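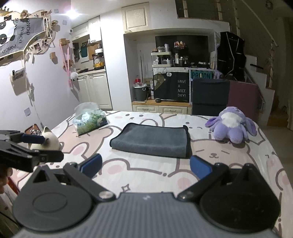
Kerier has cleaned and serviced short-stay apartments for other owners since it was a two-van business, and most of its labour still goes into linen. Under the Farier program, which began in August, part of that labour has been recorded with hand-held grippers supplied by Plelel, so that a folding machine can be trained on the way staff handle towels and bedding. A folded dark grey towel lying on a patterned sheet, with the blue finger pads open in front of it, is a typical piece of the work. Cheuk-hei Kan, a room attendant who moved to the program from the regular roster, spoke with the staff bulletin about the change, as did Stavros Gashi, who manages operations.

Ms Kan said her first shifts with the grippers were slower than she had expected. "I have folded towels for years and I don't think about it. With the grippers I had to think about which corner to take, and how hard to pinch. My wrists were sore for the first fortnight."

Attendants on the program now record for no more than 30 minutes at a time and then return to ordinary duties. The limit was requested by staff at the August meeting. Mr Gashi acknowledged that it should have been in place from the start.

"We had planned the equipment and the storage and we had not planned the breaks," he said. "That was our error and it was raised with us quickly."

Ten attendants have taken part so far. Participation is voluntary, and hours on the grippers are paid at the supervisor's rate. Asked whether the higher rate had influenced her decision, Ms Kan said that it had. "I won't pretend otherwise. I was also curious. If a machine is going to fold beside me, I would like it to fold properly."

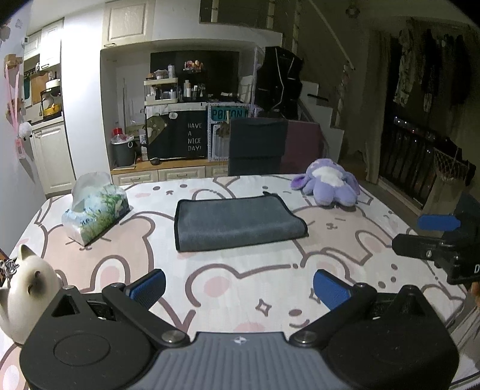
*Towel folding on the bed with the hand-held gripper, Farier program.*

The target for the first stage is 1,000 recorded folds, of which 400 had been accepted when this interview took place. Recordings are rejected when a towel slips from the pads or a fold is left uneven. Ms Kan considers the standard too strict in some respects. "A guest would not notice a corner that curls up a little. I have asked them to keep some of those in, and they are looking at it."

On the question of jobs, Mr Gashi was careful. He confirmed that Kerier intends to place a folding machine in the Liew Street laundry if the first stage is successful, and that fewer hours would then be rostered there. No permanent position will be removed during the program, he said, and laundry staff will be offered room work first. He could not give an undertaking beyond that.

Ms Kan said her colleagues had heard the assurance and would like to see it in writing. "Some of the laundry women have bad knees. Room work means stairs. It isn't a straight swap for them, and I have told Stavros so."

Mr Gashi said a written statement on redeployment was being drafted and would cover duties as well as hours. Staff who wish to comment on the draft should speak to their shift supervisor.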